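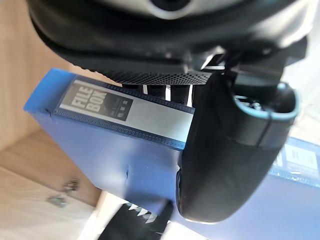
A blue box with "FILE BOX" printed at the end of its spine label.

Cengiz Ekinci keeps the paperwork for Engate, a small firm that handles repairs for landlords in Sollthorpe. When he took over the job in September, the files were spread across desks, window sills and the tops of cabinets.

"I'd ask for a tenancy file and three people would get up and look in three different places," he said. "We had 300 open jobs and every one had paper behind it."

His first step was to list everything. The list ran to 1,933 documents, many of them copies. He threw out the duplicates, scanned what he could and put the rest into blue file boxes and binders, sorted by street.

"People expected me to sort by date," he said. "But they call up and say the boiler's out on Mill Street. They don't call up and give you a date." 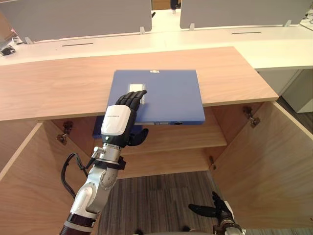

The top of the cabinet, with a blue binder lying on it and the inside open below.

Ekinci prefers low cabinets with hinged doors to the tall steel ones the firm had before. The top works as a standing desk, so a binder can be opened right there and put back when the call is over.

His rule is that a binder can lie on top while someone is using it and has to go inside by 5 p.m. He admits the rule gets broken.

"Drillier is our biggest client, and their binder hardly ever makes it back in," he said. "I find it on top most mornings. I've stopped sending emails about it. I put it in myself."

The labels took longer than the sorting. Ekinci typed the first set, found the print too small to read from a standing position, and did them again with the street name alone. Contractor names went on a sheet inside the cover. Rungrueang, the plumbing supplier, has a binder to itself for warranty papers.

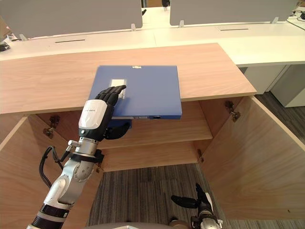 How full should a binder be before you start a second one?

"I stop at 100 sheets," Ekinci said. "It would take more, but then the pages catch when you turn them and people start pulling things out and leaving them out. I write a 2 on the new label and keep the pair side by side."

He plans to go through the closed jobs next. They are still in cardboard boxes in the back hallway, and he has not opened most of them.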